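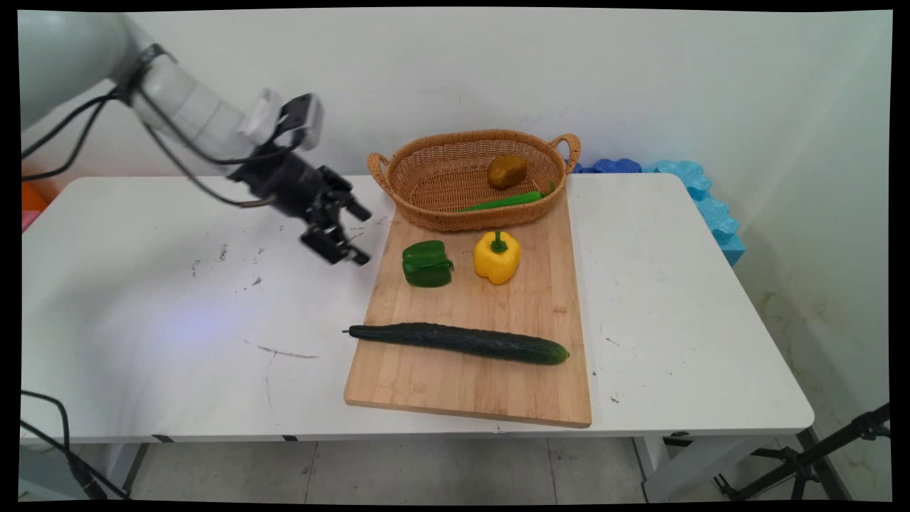

The arm at the Pallanitz workshop, with peppers and a cucumber on the board and a basket behind them.

Elli Hakala has spent most of March moving vegetables. She works the arm by remote control from a desk across the room, picking up a pepper, putting it in a basket, taking it out and starting again. Each run is recorded, and the recordings are what the robot learns from.

"People expect me to be writing code," she says. "Mostly I'm trying to keep my hand steady."

The task she is teaching is called Bedine, a name left over from an earlier project. Her target is 1000 runs. When we spoke she had 1029, but had thrown out 100 of them.

"I hesitated a lot in the early ones," she says. "I'd stop over the cucumber and think. The robot learned to stop over the cucumber too."

Before this she taught by hand, holding the wrist of the arm and walking it through each move. She liked the feel of it -- you know right away when a grip is wrong -- but her own arms kept getting into the camera's view. Remote control took her two weeks to get used to.

"You lose touch completely. With a potato I can't feel whether I have it, so I look at the fingers and wait a beat before I lift."

Aliki Sotiropoulos, who runs the project, asks her to change the layout between runs. A pepper may be standing up or lying on its side. The board gets turned. "If it only ever sees one table, it learns one table," Sotiropoulos says.

She also wants mistakes kept in, as long as they get fixed. If Hakala drops something and picks it up again, the run counts.

Hakala stops every forty minutes to rest her wrist. The next task is putting the vegetables away by size, and she would like to start that one in the mornings, when she is less tired.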